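Skarnum-Mesa: conjunto de demostraciones bimanuales con pinzas de mano

Ficha de datos y guía de uso
Versión 3

Resumen

Skarnum-Mesa reúne demostraciones de manipulación de vajilla y utensilios sobre mesa, registradas por personas que sostienen una pinza en cada mano. El conjunto se ha preparado para el entrenamiento y la evaluación de políticas de control por imitación, con especial atención a las tareas que exigen coordinar ambos brazos. Contiene 3000 episodios de entrenamiento y 567 de evaluación, repartidos en 9 familias de tareas.

El mantenimiento corresponde al grupo de manipulación del laboratorio Wistside. La revisión de anotaciones ha estado a cargo de Arnel Sebastian, a quien deben dirigirse las consultas sobre el contenido de esta ficha.

Contenido de cada episodio

Un episodio comprende el vídeo de la cámara superior, la trayectoria de cada pinza, la apertura de las mordazas a lo largo del tiempo y una instrucción escrita en español. Los flujos comparten una misma base temporal. Cuando falta alguno de ellos en un tramo, el episodio se conserva y el tramo queda señalado en el campo "huecos"; corresponde al usuario decidir si lo interpola o lo descarta.

Las instrucciones se redactaron antes de la grabación y se corrigieron después, en los casos en que la acción ejecutada no coincidía con la solicitada. Ambas redacciones figuran en los metadatos: "instruccion_original" e "instruccion_revisada". Se recomienda entrenar con la segunda.

Puesto de grabación

Todos los episodios se registraron en puestos de mesa de disposición semejante. La persona que demuestra se sitúa frente al tablero y maneja las dos pinzas con las manos. La altura de la mesa, la iluminación y el mobiliario del fondo no se han uniformado entre puestos. 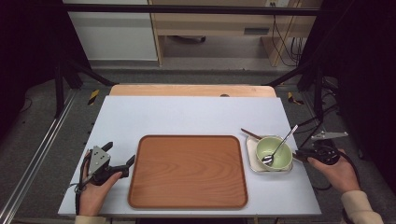
La familia "servicio" agrupa las tareas de colocación de vajilla y es la más numerosa del conjunto. Sus episodios parten de una disposición inicial fijada en la hoja de tarea, que la persona comprueba antes de iniciar el registro. En la disposición de referencia, la bandeja de madera ocupa el centro del tablero blanco, sin nada encima, y el cuenco verde claro queda a su derecha, sobre el plato cuadrado y con la cuchara dentro. El estado inicial se anota con el vocabulario cerrado del archivo "objetos.txt", que distingue entre contenedor, soporte y utensilio. Un mismo objeto puede recibir más de una etiqueta: el plato actúa como soporte del cuenco y es, al mismo tiempo, objeto manipulable.

Las relaciones espaciales se expresan siempre desde el punto de vista de la cámara. "Izquierda" y "derecha" se refieren, por tanto, a la imagen – también cuando la instrucción menciona una de las dos pinzas.

Criterios de admisión

Se admitieron los episodios que cumplen la condición final descrita en la hoja de tarea. Los intentos con caídas o agarres repetidos se mantienen si la persona recuperó el objeto y completó la acción, y llevan la marca "recuperacion". Los intentos abandonados se distribuyen en un directorio aparte y no se incluyen en los recuentos de esta ficha.

Cada episodio fue examinado por dos revisores. Las discrepancias se resolvieron mediante una tercera lectura, cuyo resultado consta en el campo "arbitraje".

Particiones

La partición de evaluación contiene combinaciones de objetos e instrucciones ausentes del entrenamiento. No se garantiza que los objetos individuales sean nuevos. Quien desee medir la generalización a objetos no vistos deberá emplear la lista alternativa "eval_objetos.txt", elaborada por el equipo de Zosbridge.

Limitaciones conocidas

Los objetos transparentes y los líquidos están poco representados. Las trayectorias proceden de movimientos humanos y pueden superar los límites de velocidad o alcance de un brazo concreto, de modo que deben filtrarse antes de su ejecución en un equipo físico. La calibración entre cámara y pinzas se repitió en septiembre; los episodios anteriores conservan la calibración antigua, identificada en el campo "calib".

Privacidad

No se distribuye audio. Los fotogramas en los que aparecía un rostro fueron retirados durante la revisión. Las manos y las mangas de quienes realizan las demostraciones permanecen visibles, conforme al consentimiento firmado. Toda solicitud de retirada se tramita por medio del formulario de contacto de Wistside.

Licencia y cita

El uso está autorizado para fines de investigación. La redistribución de versiones modificadas requiere conservar esta ficha e indicar los cambios introducidos. En las publicaciones deberá citarse el conjunto como "Skarnum-Mesa, versión 3, laboratorio Wistside". Las herramientas de lectura, desarrolladas en el marco del proyecto Nic Aodha, se publican en un repositorio independiente y con licencia propia.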